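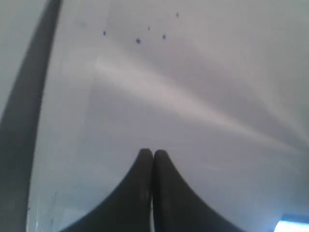 Item 3: the white surface, with the dots.

Egilsson House shared workroom
Minutes of the May tenants' meeting

Present: Guðlaug Kragh (chair), Shafiq Fakir (minutes), Leif Nørgaard, Alcides Huaranga
Apologies: Bjarke Mogensen, who sent a two-page email in place of himself
Meeting opened at 18.40, ten minutes having gone on finding the fourth chair.

1. Minutes of the last meeting
Agreed, with one correction. Leif did not "storm out" over the kettle. He left at a normal walking speed. Shafiq to amend.

2. Money
The room account stands at £2110. Guðlaug reminded everyone that this includes the heating money for the winter and should not be looked at fondly. Rent from all tenants is in except for one, who was present and went slightly pink. Bodton have confirmed that the rent will stay the same until the lease comes up again.

3. The white table
This took up most of the evening.

Guðlaug reported that the white table now has small dark blue-purple dots on it. There are five. Alcides asked whether she had counted them and she said yes, twice, the second time with her glasses on. They are small, but on an otherwise plain pale surface the eye goes to them and stays there.

Leif said that in certain lights you mostly see the glare and hardly the dots. Guðlaug said the table could not be rented out on the basis that people should stand in certain places.

Discussion of what the dots are. Theories put forward:
Ink, from a pen or a stamp pad (Guðlaug).
Fabric dye, from Alcides's last batch of scarves (Leif).
Blueberries (Alcides, who pointed out that he does not eat them and that Leif does, most mornings, over the table).
Leif said a blueberry would leave a larger mark. Alcides asked how he knew. The chair moved things on.

Bjarke's email, read out in part, says that the dots were there when he joined and that he had assumed they were for lining something up. No other tenant remembers this, but none of them could swear to the opposite either. The second page of the email concerns the window and was held over.

Cleaning. Shafiq has a tub of Grumus paste at home which did well on his bath. Leif was against anything gritty on a smooth surface, on the grounds that five dots are better than one large dull patch. Alcides suggested starting with warm water and a bit of washing-up liquid, which had apparently not been tried. There was a pause while this sank in.

Agreed order of attack:
First, warm soapy water and a soft cloth, left on for a few minutes.
If they are still there, a little white spirit on a cotton bud, one dot only, the one nearest the wall.
Grumus only after a trial on the underside, with Leif watching if he wants to.
No knives, scrapers or thumbnails.

Replacement. Guðlaug had asked Stodora for a price on a new top in the same size. It came back at £229 fitted, or £200 if we collect it and do the fitting ourselves. Alcides said he would pay the difference never to see Leif with a drill again. Leif asked for this to be minuted and it has been. The general feeling was that £229 is a lot to spend on five dots, and the quote was put in the folder in case of a sixth.

A tablecloth was proposed and not seconded.

4. Using the table from now on
It was felt that some sort of rule was needed, as "be careful" has been on the wall since the room opened and can't be shown to have worked. Agreed:
Ink, dye and stamp pads go on a tray or on old newspaper.
Food stays at the end by the sink. Leif asked if coffee was food. After discussion, coffee is food.
Anything spilt is wiped up at the time by whoever spilt it, and owned up to on the sheet behind the door. The sheet has been up since the autumn and so far holds one entry, in pencil, about a lamp.
Alcides will bring 2 trays from his old studio. He described them as ugly. They were accepted with thanks.

5. Window
Held over until Bjarke is here to explain his drawing.

6. Any other business
Guðlaug has found a left-hand glove and a very good pair of scissors. The glove has been on the hook for weeks and will go in the bin at the end of the month. Three people claimed the scissors. They will stay in the drawer for general use.

Shafiq asked if another person might like to take the minutes next time. The silence was taken as a no.

Actions
Soapy water, then white spirit on the one dot: Alcides and Leif, together, in a spirit of peace
Bring the Grumus in and try it underneath: Shafiq
File the Stodora quote: Guðlaug
Trays: Alcides
Write out the table rules and pin them up, large: Guðlaug
Outstanding rent: the person knows

Meeting closed at 20.05. Next meeting in the same room, same chairs. Guðlaug will ring Bjarke beforehand about the window.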